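Boards > Kitchen & Pantry > Storage and Stocking Up

Buying cooking oil and vinegar in bulk, worth it or not?

pantrymoth70
We moved out past Prarkby in the fall and the nearest decent grocery is a long drive, so I've started buying by the case. My question is how long vinegar and dish soap and that sort of thing really keep. My mother-in-law swears everything goes off after a year. I say vinegar outlives us all! I keep mine in the cellar, which stays cool even in summer, and I lay the bottles down to fit more on a shelf.
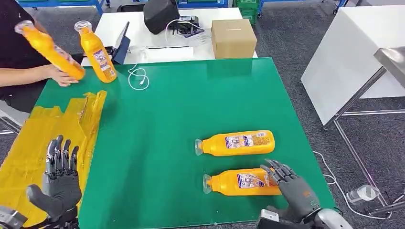

Two orange bottles on their sides, caps to the left

gravyboat
Vinegar, yes, forever. Oil, no way. I bought a case of sunflower oil from Simard once and the last three bottles smelled like crayons. Also please stand things up. Caps leak, and you won't notice until the shelf paper is glued down.

pantrymoth70
Never had one leak yet — knock on wood. And my shelves are too low to stand them.

uteda_dad
Gotta side with gravyboat. I lost a whole shelf of flour in Uteda to one bad cap. Move the shelf up, it's four screws.

ladle228
I lay mine down too and it's fine if the cap has a liner. What bugs me more is the packaging on cases. By the time I get one open I've got plastic all over the counter and no scissors in sight.
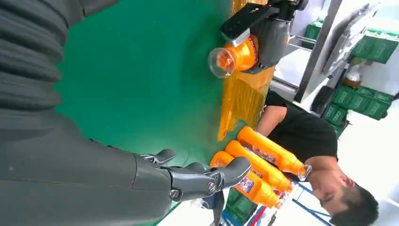
So now I unpack in the garage, write the month on each cap with a marker and bring in two at a time. Old ones go to the front. It takes me ten minutes and my husband has finally quit opening three of the same thing.

gravyboat
Marker on caps rubs off. Masking tape!

ladle228
Mine says March from last year and I can still read it fine.

uteda_dad
Has anybody priced the Pilell warehouse lately? I paid more per bottle there than at the corner store.

Comments (2)

Manon Marchand: I keep oil in the fridge door. It goes cloudy and clears up on the counter.

crock_of_1761: Dish soap got thick on me after two winters. Still washed dishes.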